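An afternoon at the Clestia microphone workshop in Fludton

I'd been promised tea and a look round, and I got both, though the tea came last. Clestia has 48 people on the payroll in Fludton, most of them on microphones and the stands that go with them, and once a year in September they let a group of us outsiders in. There were 21 in our lot. Several had clearly come for the shop at the end (fair enough, I came away with a boom arm myself).

Siv Eide met us at the door and took us along the repair corridor first. She's been on the benches for 19 years and now runs the returns side, so she talks about faulty clips the way my neighbour talks about slugs. Returns come in by the crate from hire firms, mostly, and each one gets opened, sorted, checked and put back on a stand before anyone decides what it needs. Siv says the sorting used to eat her mornings. You'd pick up a mic, find its clip, find the stand, tighten a knob, put it down, pick up the next, and by eleven your thumbs had had enough.

And so to the bit I'd been waiting for, the robot booths! They came in from a company called Plellex, and the bench staff were given a say in where they went – Siv lobbied hard for the end by the windows and lost. We had to stand behind a yellow line and keep our coats on, which caused some grumbling, but you could see in well enough.

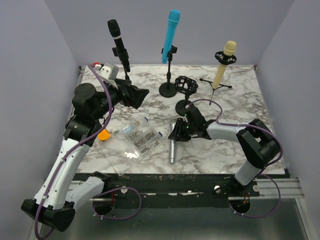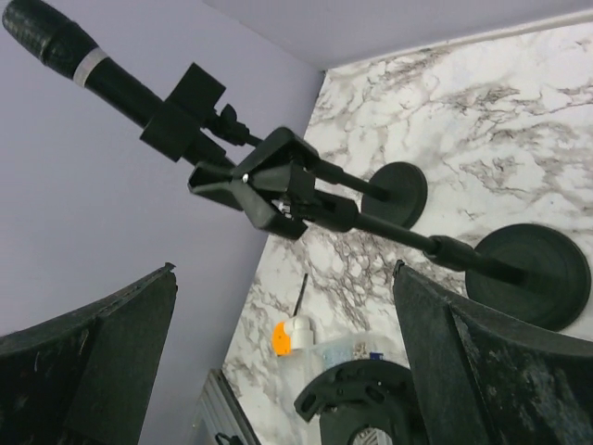 The microphone bench in the robot booth, and a closer look at the black mic in its clip.

What surprised me was how little of the talk was about the arms and how much was about what everyone does now instead. Oda Solheim used to be on the bench next to Siv's. These days she spends most of her week on the booths: setting out the mics and stands, steering the arms through a job, then going through the recordings afterwards to mark which tries are worth keeping. She did 182 in her first fortnight and kept a tally on the back of a delivery note, which is still pinned up by the kettle. She told us her hands feel better and her eyes feel worse. She also misses the chat, as you can't really natter while you're steering.

One man in our group, a retired fitter from Ljungberg, asked her straight out whether she was training her own replacement. A bit of shuffling at that. Oda said she'd asked the same thing at her first meeting, and the answer she got was that bench jobs were safe until the next pay round, and after that they'd talk. She didn't dress it up and I liked her for it. Siv's view was that small screws and stiff threads will keep people in work a good while yet, and that she'd happily hand over the crates tomorrow.

The pay question came up too. Booth work is on the same grade as bench work for now, which Oda thinks is wrong, and she said so with her manager standing about six feet away.

After that we had the listening room (lovely, very quiet, I nearly nodded off) and then the canteen, where the tea was strong and the flapjack had gone by the time I reached it. Parking is behind the building and the side gate shuts at half past four, so don't dawdle in the shop as I did.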